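Table tray (household)

Print this article | E-mail this article

A table tray, also called a wiping tray or sponge tray, is a shallow open container with raised sides that is kept on a kitchen or dining table to hold a sponge, a cloth or whatever small things are needed close at hand. It differs from a serving tray, which travels between rooms with food and drink on it, and from a drainer, which has slots or holes in its floor to let water run away. A table tray generally stays where it has been put. Its main business is to keep damp things off the wood, and a good many households have one without ever having thought of it as having a name at all.

In the district of Tristholm the object is known as a flillow, a word that is applied to the tray and the sponge together, so that a person asked to fetch the flillow is expected to come back with both. The word is sometimes written with a capital letter, though there seems little need for it.

Form and materials

Most table trays are rectangular with rounded corners, and the sides rise straight or lean outwards a little. The floor is usually flat. Older ones were made of enamelled tin or glazed earthenware, and a handful of wooden ones survive with a waxed lining, but plastic has been the usual choice for a long while now, being light, easily rinsed and kind to the table underneath. Green and cream are the colours most often met with. The Walteck household catalogue listed its own tray in both, in an ordinary size and a deep size, and the deep size was dropped after two seasons when customers complained that they couldn't see what was in it.
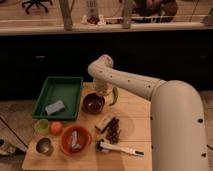

The depth of the sides is the part that people have opinions about. A low side lets the hand reach in flat and take the sponge without tipping anything, and it is quicker to wipe round. A higher side holds more and keeps a rolling thing from rolling out, but it throws a shadow over the floor of the tray, and crumbs gather in the angle where they are easily forgotten. A middling depth, enough to hide a sponge when one is sitting down but not when one is standing up, is what most people settle on in the end.

Place on the table

By custom the tray lives at the back corner of the table, on the side away from the person who does the most work there, and with its long edge running the same way as the edge of the tabletop. The things in daily use then come forward from it: cups first, then bowls, then whatever fruit or vegetables are waiting to be dealt with. The arrangement is hardly a rule, and many families keep it quite without noticing, but anyone who has moved house with the same table will know how oddly the hand goes out to the old corner for the first few weeks.

A bowl is commonly set right beside the tray. It may serve for peelings and stalks, or simply be an empty bowl kept ready for the next thing, and it saves the tray from being used for either purpose. Brushes are normally laid nearer the front, where the handle can be picked up without reaching over the crockery.

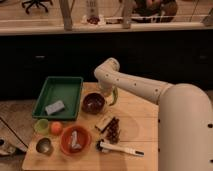
Use in clearing and sorting

The most familiar use of the table tray is in clearing a table that has gathered a mixture of things over the course of a day. Such a table rarely holds one kind of object. There will be something to eat, something to drink from, something to clean with, and nearly always something which belongs in another room altogether and has come to rest in a bowl. The usual method is to begin by deciding what stays. The tray stays, and so does the sponge, and everything else is then lifted in turn, the wood beneath it wiped, and the thing either put back in its place or carried off to where it ought to be.

Opinion is divided on whether food or crockery should go first. The household notes collected at Kütt favour food, on the sensible grounds that fruit bruises and cups do not, and they advise that soft fruit be put into a bowl before anything heavy is moved at all. Other writers like to start with the cups, stacking them by size where they will stack, as this opens up a clear patch of table early on and makes the rest of the job feel shorter.

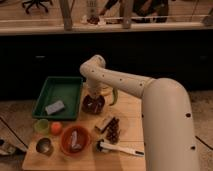

Neighbouring objects have a good deal to do with how well a tray works. It is sound practice to leave at least one long side free, so that the sponge can be drawn out towards the person using it. A tray that is hemmed in on every side soon stops being used, and the sponge migrates to the sink. Where space is short, a jar can quite happily stand against the right-hand side, as a glass one with dark contents does here, with a green chilli beside it and a small pale green cup and a little orange ball kept along the lower edge. A jar in that position ought to be one that is seldom opened, for spilled spice and a damp sponge make an unhappy pair, and the stain will outlast the sponge by many months.

Care

The tray should be emptied and rinsed whenever the sponge is changed, and dried before it goes back. Standing water under a plastic tray will mark an untreated wooden top, leaving a pale bloom along the seams that is tedious to remove, so the underside deserves a wipe as well as the inside. Earthenware trays want gentler handling and should not be put down on grit. Old enamel ones that have chipped can go on being used for dry things, such as string or pegs, long after they are unfit for a sponge.

The sponge itself is best laid at a slant to the sides. Set square into a corner it touches the tray along two edges and holds its damp there; at a slant the air can get round it. Turning it over at bedtime is a habit that many people inherit along with the tray. 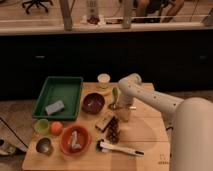 Imani Nyaga holds that the slant matters far less than the wringing, and that a sponge properly squeezed out may lie in any direction it pleases. In her view the advice about angles was handed down by people with small sinks and weak taps, and she would rather see a new sponge bought a little sooner than an old one arranged with great care. She allows, all the same, that she lays her own at a slant – her mother did.

Naming

Apart from the Tristholm word, the tray has gathered a number of plain names, among them wipe tray, damp tray and corner tray. "Butler's tray" is sometimes used by mistake, though that is a much larger thing with handles and often a folding stand. In shops it is likely to be found among the storage boxes, or with the washing-up bowls – it is worth looking in both places.

See also: Dish drainer; Serving tray; Table brush; Washing-up bowl

Print this article | E-mail this article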